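Announcing a baby when half the family finds out from the internet first?

Posted in Family & Celebrations, 2021-09-24

Rosalía Toledo

Hi everyone, long-time reader and very occasional poster, so please be gentle! My partner and I are expecting our first together (he has two grown kids from his first marriage, I have none) and we're due in October. We've kept it very quiet because I'm 44 and was nervous for a good long while. Now we've got to tell people, and his mum has more or less asked if she can put it on the Wumholm community page, which has 131 members, and I think I'm related to half of them by marriage.

I keep looking at how the celebrities do it, with one lovely photo, a few words and then comments turned off, and I rather envy them. Has anyone done it that way as an ordinary person? Did your relatives mind? I'd especially love to hear from anyone with older stepkids, as his daughter is 29 and I don't want her to feel she's been told along with the neighbours.

Amanuel Gudeta

Congratulations, Rosalía, what wonderful news! We were in a very similar spot with our youngest, and my one firm bit of advice is to ring the grown-up kids before anybody else, grandparents included. My son was 14 at the time and I told him in the car on the way home from swimming, and he's never forgotten that he knew before his nan did (he still brings it up, very proudly).

After that we phoned the people we'd be upset to hear it from second-hand, did it all in one evening with a pot of tea, and put the photo up the next morning. We did turn the comments off for a couple of days and only my aunt grumbled. As for the community page, I'd tell your mother-in-law she can post it herself once you give her the nod. It gives her a job and a bit of the glory, and you get to choose the day. Keep the due date out of it if you can, or you'll be getting "any news yet?" messages from the whole town. I had around 200 of them and my poor wife was ready to throw the phone in the harbour.

All the very best to the three of you, and do come back and tell us how his daughter took it!

Skundia

congrats!! we just did a group text and it was fine. one cousin got left off by accident and is still a bit funny with us at Christmas so check your list twice. wouldn't bother copying the celebs, they've got people to write it for them 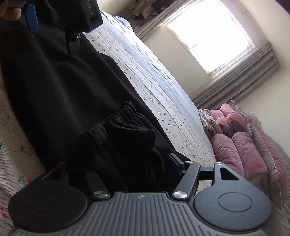
Photo: a hand holding a black device marked "bot.AI", top left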